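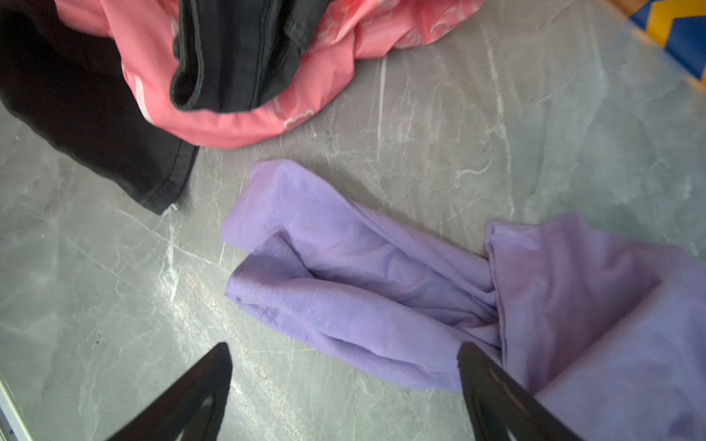
According to one respondent in the Hagedorn group, a wool jumper needs no washing at all between March and the end of winter "so long as it is hung by a window overnight", and the interviewers heard versions of this view in every district. Another reply, from Fimville, put the matter the other way: the label says wash after each wear, and the label is there to be followed.

Home | Issues | Authors | Subscribe | Search

3.2 Garment type and washing interval

Figure 1. Garments on a grey, marble-patterned surface, one of them lavender.

The two positions quoted at the start of this section mark the ends of the range. Most households fell between them, and most did not apply a single rule to all clothing. Responses were therefore grouped by garment type before any comparison between districts was made.

The diary returned 2,550 usable entries from 153 households in Hagedorn, Fimville and Brisden. An entry was treated as usable if it gave the garment type, the date last worn and the date washed. Bedding, towels and work uniforms were left out of the analysis. Uniforms were excluded on the grounds that many employers set the washing interval, and the choice is not then one made in the home.

Underwear and socks were washed after one wear in nearly all entries and are not discussed further. Shirts and blouses showed more spread. Households that dried indoors tended to wear a shirt twice before washing it, while those with an outdoor line more often washed after a single wear. The difference held in all three districts but was weakest in Brisden, where shared drying rooms are common and few respondents had a line of their own.

Outer layers behaved differently again. For jumpers and cardigans the stated reason for washing was seldom the number of wears. Smell, a visible mark, or the end of the season were given instead. Colour also appeared in the comments: pale garments were said to "show everything" and were washed sooner than dark ones of the same type. We did not record colour as a separate field, and the point rests on the written comments alone.

3.3 Sorting before the wash

Respondents were asked to note whether items were sorted and, if so, by what rule. Sorting by colour was the most common answer, followed by sorting by fabric. In 54 households no sorting was reported. These households also ran fuller loads and favoured the 40 degree cycle for most clothing, which agrees with the pilot work carried out in Flullero, although the pilot used a shorter form and the two sets of results should not be pooled.

Several diaries showed a change of rule part way through the study. In most of these the change followed the purchase of a new garment with a hand-wash label. The label was followed for the first few washes, after which the item joined the general load. Whether this reflects lost caution or a reasonable judgement about the fabric cannot be settled from diary data. Section 4 returns to the question using the follow-up interviews.

© 2019 the author. Contact the editorial office | Back to top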